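Hand-held gripper demonstration

Hand-held gripper demonstration is a way of showing a robot a task in which a person carries the robot's hand about and does the job with it, while the robot itself is usually somewhere else. It belongs to the wider family of teaching by demonstration, alongside remote control and the older habit of grabbing the arm and dragging it through the motions.

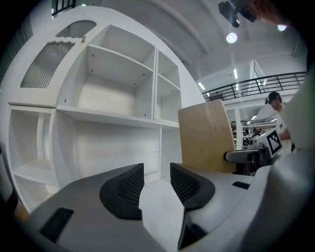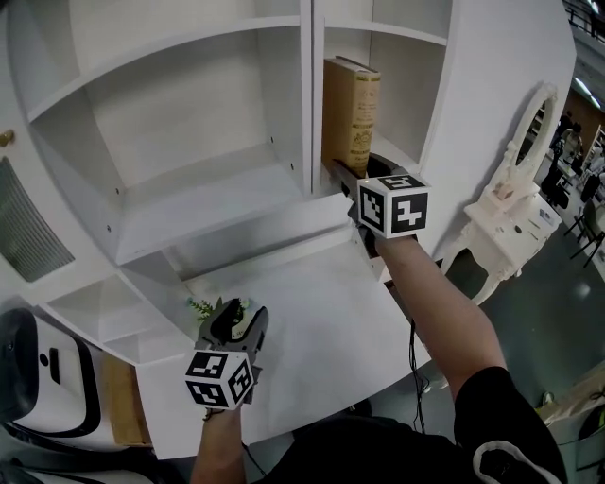
Hand-held grippers at a white shelving unit.

Opinion on the method is divided. Callow, in a reply to an earlier version of this entry, objected that a person with a gripper still has a person's shoulders, and will cheerfully reach round corners that no arm bolted to a bench could manage. The objection has never been fully answered, though it has been cited a good deal.

Method

The demonstrator picks up a gripper, or one in each hand, and performs the task at a pace most people would find insulting. Printed square markers are often fixed to the tool so its position can be worked out from video. Each attempt is stored as an episode. The Flalasum shelving set holds 1,956 episodes, of which 173 were thrown out, mostly for haste.

Comparison with remote control

Remote control records only motions the robot can make, which settles Callow's complaint at the cost of everyone's afternoon. In the Ó Flaithearta trials, held over one January, operators finished 83 episodes by remote control and 327 with hand-held grippers in the same number of hours. The remote operators also asked for more breaks.

See also: Kinaesthetic teaching; Teleoperation; Shelving

Last edited September 13, 2022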